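Monday, April 1, 2024

So I finally did it. I quit buying bread.

Okay, not forever, and please don't hold me to it when I'm standing in the Grondora bakery aisle at six o'clock with a hungry kid. But since December I've been making all of ours at home, and a few of you have asked how it's going, so grab a coffee because I have opinions!

It started with a sourdough starter from my neighbor Tuulikki Lehtinen, who handed it to me in a pickle jar and said "feed it or don't, it'll live." She was right. I forgot that jar behind the milk for two weeks over the holidays and it bounced back after three feedings like nothing had happened. (I've killed mint. MINT.)

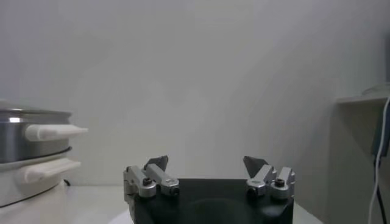 Two fingers, wide open, nothing to hold.

My regular loaf is dead simple now. It's 800 grams of flour, 644 of water, 200 of starter, and salt until it looks like enough. Yes, I know that's a wet dough. The first few times it spread across the counter like pancake batter and I had to scrape it up with a dustpan (a clean one, Mom). What helped was leaving it alone. I used to knead and fuss and poke at it every ten minutes, and now I fold it a few times while dinner's cooking and then go watch TV.

My oven is the real problem. It came with the apartment, the dial has no numbers left on it, and the back left corner runs so hot that one side of every loaf comes out nearly black. I turn the pot halfway through and hope. My friend Temitope Uzor keeps telling me to get an oven thermometer, and I keep saying I will, and then I go and spend the money on fancy rye flour instead.
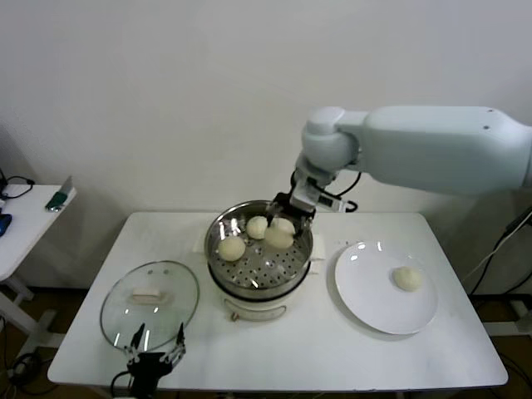 Anyway, the rye. I ordered a bag from the mill in Elolcombe because Temitope wouldn't stop talking about it, and I'm sorry to say she has a point. It smells like a barn in the nicest possible way. I swap in a couple of scoops for the white flour and the crust gets this deep, almost malty taste that's so good with salty butter. My husband, who would happily eat toast made from a sponge, noticed the difference without being asked!

The all-rye loaf was a disaster, though. It was a brick. I sliced it super thin, baked it again with olive oil and called it crackers, and they were gone by Sunday night.

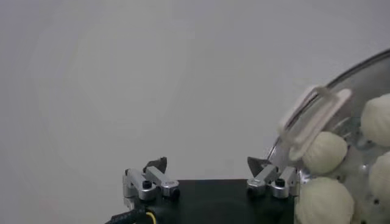

I've also gotten pickier about when to cut into a loaf. Waiting until it's cool is torture, I get it, but the middle goes gummy if you don't, and I ruined plenty before I believed that. These days I bake after dinner and go to bed, so it's sitting there ready for breakfast.

Next up is cinnamon raisin, and if anyone has a trick for keeping the raisins from burning on top, please leave it in the comments. I've tried poking them back in with a chopstick and they just pop out somewhere else.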